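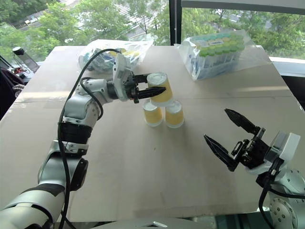
By Lena Ostapchuk

The paper cup is a two-piece container. A flat, fan-shaped blank is wrapped around a tapered mandrel and sealed along one side. A disk of board, punched from a second reel, is pressed into the narrow end and the bottom of the wall is folded in over its skirt. The top edge is rolled outward into a bead. Every disposable cup on the shelf of a party store or behind the counter of a coffee shop is a variation on those steps, and most of the variation is in the coating.

Plain paperboard will hold water for a few minutes. Early makers dipped finished cups in paraffin wax, a method that worked well for cold drinks and badly for hot ones. Polyethylene replaced wax over the second half of the last century. It is extruded as a molten film directly onto the board and serves as both the liquid barrier and the glue. The side seam of a coated cup normally contains no separate adhesive. The machine heats the plastic on the overlapping edges, presses them together and holds them until the film has set.

Hot cups usually carry film on the inside only. Cold cups often carry it on both faces, since condensation forms on the outside and would otherwise soften the wall. The second layer gives the sorting plant more plastic to deal with, and in a mixed bale there is no quick way to tell one type from the other.

The converting plant at Hovitz runs both. Its board arrives in reels and is printed before it is cut, so the ink lies flat and the design has to be drawn in a curve. A straight horizontal band on a finished cup is an arc on the blank. If the arc is wrong by a small amount, the two ends of the band miss each other at the seam, and the error is easy to see on any design with a solid stripe. Bright single colors are the second most common source of rejects at the plant. Heavy ink coverage near the seam slows the heating of the film underneath, and operators raise the air temperature to compensate.

The rim is the part that does the structural work. An uncurled cup wall is weak against a squeeze from the side. Once the edge is rolled, the bead acts as a hoop and the cup keeps its round opening when it is picked up, lidded or stacked. Curling is done in two stages, with a light film of food-grade lubricant applied first to keep the board from cracking. Board that is too dry will split at the outside of the curl. The Hovitz plant keeps its reels in a humidified store for 24 hours before they are used.

At the other end, the recessed bottom leaves a narrow ring of folded wall for the cup to stand on. The depth of that recess, together with the taper, sets how far one cup drops into the next. Packers care about this figure more than any other. A steep taper gives a short nested stack and a low freight cost, but cups that nest too tightly hold together by suction and have to be pulled apart. A small ledge, formed where the bottom is crimped, stops the fall early.

Recovery is harder than manufacture. The fiber in a cup is long, bleached and strong, and a mill would like to have it. Standard pulpers, however, are set up for newsprint and corrugated boxes. Coated board takes longer to break down than either of those, and if the batch is discharged on the normal schedule, much of the fiber leaves with the rejects, still attached to its film.

The Dorkerar project was set up to measure the loss. Its trial unit is a batch pulper with a capacity of 700 kilograms, fed with used cups collected from offices and stadiums. In the first campaign, the operators ran 200 batches and varied only the residence time and the water temperature. Longer runs in warm water released more fiber, as expected. They also broke the film into smaller pieces, some of which passed through the screens and appeared as translucent specks in the finished sheet. The project's current setting is a compromise, with a slower rotor and a coarser first screen.

Coating suppliers have approached the problem from the other side. Flumis is a water-based dispersion applied to the board like a paint and dried in place. The layer is thinner than extruded film and breaks up in an ordinary pulper without forming sheets. Its weak point is the seam. With less material at the overlap, the sealing window is narrow, and a line has to run more slowly to stay inside it. At Hovitz, a qualification run of 1227 cups was filled with hot coffee and left standing on blotting paper. Leaks were confined to the point where the side seam crosses the bottom crimp – a spot where the board is several layers thick and heat is slow to reach the middle.

The plant has since fitted a second hot-air nozzle aimed at that crossing. A repeat of the run is planned for May, using the same board, the same fill temperature and a cold cup blank coated on both sides.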